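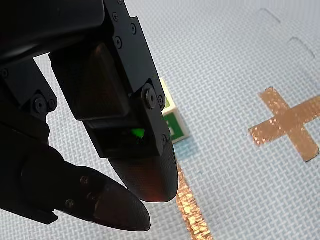 Onton to change rules for foam flooring in child care rooms and gyms

Onton will require suppliers of interlocking and roll-out foam flooring to submit emissions and compression data before the product can be installed in licensed child care rooms, public gyms and therapy spaces. The rule was adopted by the city's building products office in February and applies to new installations only. Flooring already in place may stay until it is replaced or until a room is relicensed.

Foam flooring has until now been treated as furnishing under the local code. It needed to meet a surface flammability limit but had no requirement for indoor air emissions, and no requirement for how well the material recovers after a load is removed. Rigid and resilient floor coverings, such as sheet vinyl and cork, have had to meet both for several years.

The change follows a testing program run for the city by the Varghese laboratory, which conditioned 92 samples of closed-cell EVA and polyethylene foam in small chambers and measured what they gave off over 13 days. Samples were bought through ordinary retail and contract channels. They covered a range of thicknesses, densities and colors, and included both textured and smooth surfaces.

Most samples fell below the proposed limit for total volatile compounds by the end of the test. The main differences were in the first days after unwrapping. Foam that had been sealed in film directly after cutting started high and dropped quickly, and foam that had been stacked open in a warehouse started low and changed little. Formamide, a residue of some blowing agents, was measured separately and followed a slower curve.

"The peak tells you about packaging as much as it does about chemistry," said Nusrat Biswas, who managed the chamber work at Varghese. "A late reading is a better basis for a rule. It is also closer to what a room full of people is exposed to over a season."

Color had no measurable effect on emissions within a single product line. Thickness did, though by less than the laboratory had predicted. Adhesive tape used to join mats at the seams was tested on its own and in two cases released more than the foam beneath it. The rule therefore covers tape and edge strips when they are sold as part of a flooring system.

The compression requirement is new to the city. A sample is held under a fixed load, released, and measured again after a rest period. Foam that stays dented beyond the allowed amount may be sold for household use but will not qualify for a licensed space. Rajitha Uddin, a code engineer with the building products office, said permanent dents were a common finding in inspections, usually under shelving, benches and the feet of heavy equipment.

"Once the cells have collapsed, the mat doesn't absorb impact at that spot the way its label says it does," Uddin said. "Inspectors could see the problem and had no section of the code to cite."

Suppliers may submit results from any accredited laboratory. Each product line needs one full report, and a change of blowing agent, density or surface film requires a new one. Reports will be posted in the city's product register along with the manufacturer's name and the nominal thickness. A line may also be registered under a reseller's name if the manufacturer is listed on the same entry.

Tolix, which makes foam sheet for the contract market, said it had already begun testing and did not expect to withdraw any products. Its technical manager, Nuwan Pramanik, said the company would lengthen the airing period between cutting and wrapping. The step adds warehouse time and will raise the delivered price by nearly 2 percent.

Stidumier, a flooring distributor, raised a different concern in written comments. It said small operators often buy mats a few at a time to replace worn ones, and may end up with registered and unregistered mats in the same room. The final text allows this during the transition, provided the replacements are registered and the invoice is kept on site.

Rokeya Gazi, director of a child care center in the north of the city, said the invoice rule was workable but that the register needed a search by retail product name. "I buy what the store calls it," she said. "The report uses a code from the factory." The office said retail names would be added as an optional field.

Cleaning instructions were left out of the rule. An earlier draft would have required suppliers to list compatible disinfectants, after samples wiped repeatedly with a chlorine solution became brittle at the surface. Obsa Habte, who drafted that section, said the test method was not repeatable enough between laboratories and would be revised separately.

Applications for the register open at 9 a.m. on the first business day after the rule is published. Paper submissions will be accepted at the permit counter.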